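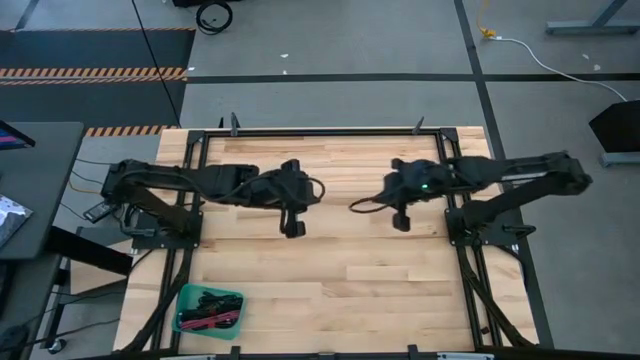 Oiling a wooden worktop

Before you start

Clear the top and vacuum it, then wipe with a damp cloth and leave overnight. Do not oil below 8 degrees.

Sanding

Start with 100 grit, working along the grain. Finish with a finer paper of your choice. Remove all dust between grits, including from the end grain. 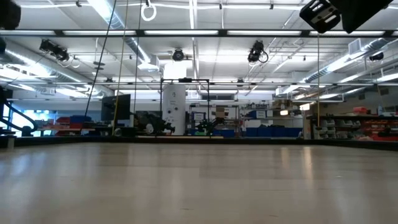
Short scratches can be sanded locally, feathering outwards by a hand's width. Deep ones need filler first.

Applying the oil

1. Stir Tarkura 552 thoroughly. Do not shake.
2. Spread a thin coat with a lint-free cloth.
3. Wait 31 minutes, then wipe off all surplus.
4. Repeat the next day. End grain takes a third coat.

Lay used cloths flat outdoors to dry. They can self-heat if bundled.

Keep loose items in a tub until the oil has cured. 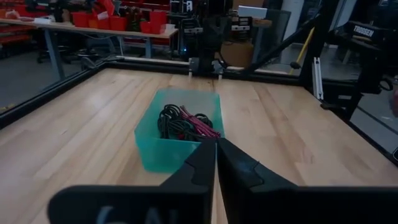 Cables in a translucent teal bin on a light wooden top.

Trefor Cadwaladr, revised August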